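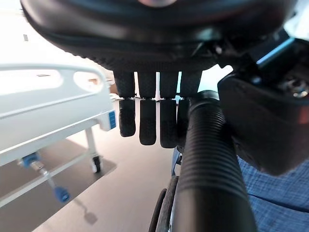
Open day at Villel, wheelchair pushing demo - who else went?

plirari_fan
Posted 21 Sep 2019
I went to the open day at Villel this morning and wanted to write it down while I still remember it. I work nights in a nursing home so I was mainly there for the elderly care room. The rest of the building was warehouse stuff and I skipped most of it.

The session was led by Conall Geraghty from Vanano. He talked for 10 minutes, then they ran the wheelchair task. The robot takes a folding wheelchair by the push handles and moves it near the bed. No person in the chair. We stood behind a line and were asked to keep phones away from the floor markers.

My first thought was that it was slow. My second was that slow is fine for this. I don't want anything quick next to a bed.

Anyone else there? I'd like to hear how the afternoon group went.

bkopecky
I had the afternoon slot. Same task, different presenter, Heiðrún something. She took more questions and got through fewer runs. We saw 4.

I do maintenance on lifts and tail gates, so I was looking at the hands more than the chair. What interested me is that they left the handles alone. No adapter, no bracket bolted on. The hands have to close on the same rubber grips a person would use.

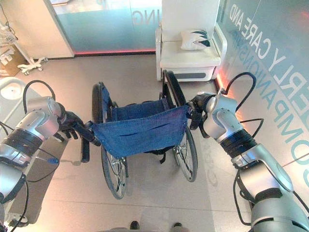 With a plain gripper you would get away with a lot less. A push handle is round and it gives a little when you lean on it, and if you hold it badly the chair pulls to one side. I asked how hard it squeezes and was told they tune that per chair. I asked how long the tuning takes and didn't get a clear answer.

Niamh_M
Tuning per chair is the whole problem. We have chairs from all over on my ward. Some have one grip missing. Some have been taped. If somebody has to set up the robot for every one of those, I can push the chair myself and be back before they find the menu.

plirari_fan
Fair. I did wonder about that. They only had the one blue chair out when I was there.

gulizar_a
I was in the morning group too, near the back. I think you are both being a bit hard on it. It was an open day. They were showing the one thing they have been working on, and Geraghty said at the start that this is early and that the chair stays empty until they are sure about the brakes.

Things I wrote down:
The robot does not set or release the brakes. A person does that.
It does not fold or unfold the chair.
It can be stopped from a button on the desk and from a second one that staff carry.
They want to try it on a real corridor in June.

The last one surprised me. I would have guessed they'd want more time.

Niamh_M
So a person does the brakes, a person unfolds it, and a person carries the stop button. What is left?

gulizar_a
The pushing. If you have a bad shoulder the pushing is what gets you. I had 2 colleagues off last winter and both of them did it with a heavy chair on a ramp. Brakes never hurt anyone's back.

bkopecky
Ramps were not part of it though. Level floor the whole time.

gulizar_a
True. I put that on the feedback card.

plirari_fan
To go back to the hands for a minute. When we came in they were still getting ready and one of the staff was talking us through how it lines up. The two arms don't have to do the same thing at the same moment. He said it can settle one hand first and then the other, and that it checks both before it will push.

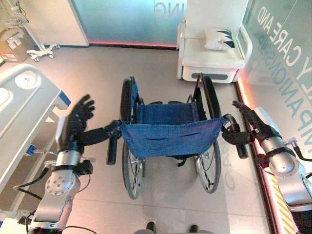 I asked what happens if it thinks it has hold of a handle and it doesn't. The answer was that it compares the load on both arms and stops if they don't match. I can't judge that. It sounded reasonable, but I would want to see it go wrong on purpose a few times before I believed it.

heavyrain
Did they let it go wrong on purpose?

plirari_fan
No. I should have asked.

bkopecky
Somebody asked in ours. Heiðrún said they do that testing but not with visitors in the room, for insurance reasons. I'd accept that. We don't drop lifts in front of customers either.

heavyrain
What did it cost to get in? I missed the sign-up.

bkopecky
Free. They capped it at 100 people for the day and it filled up. Parking was the Ní Bhriain lot across the road and that was free too if you gave them the ticket at the desk. Coffee was not great.

Niamh_M
I will say one thing in its favor. I have seen a few of these where the care room has nothing in it but the robot and a lot of floor. This one had a bed and a cabinet and a drip stand to deal with, so somebody there has at least thought about what a room looks like.

I still say it needs to be tried in a room with a visitor's chair in the wrong place and a bag on the floor.

gulizar_a
Agree with that completely. Did you go as well? I thought you were going off our posts.

Niamh_M
I was there at the end, last group of the day. I only stayed for the one run and then I had to pick up my son.

plirari_fan
Then you saw what I wanted to ask about. The space next to the bed. In a double room we have to back the chair in because there is no turning at the end. I'd like to know if it can go backward as well as it goes forward. Pulling is a different job, you have to look behind you, and it would have to look behind itself with both arms out in front. I sent that to the address on the leaflet and will post the reply if I get one.

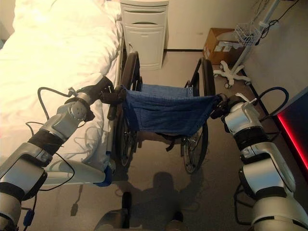
heavyrain
Backward was brought up in the online talk they gave before the open day. They said it can pull the chair a short way in a straight line, but steering while pulling is not ready. They want a second sensor on the back first. No date given for that part.

plirari_fan
Thanks, I didn't know there was a talk. Is it still up?

heavyrain
It was when I looked. Go to the Vanano page and scroll down past the job ads.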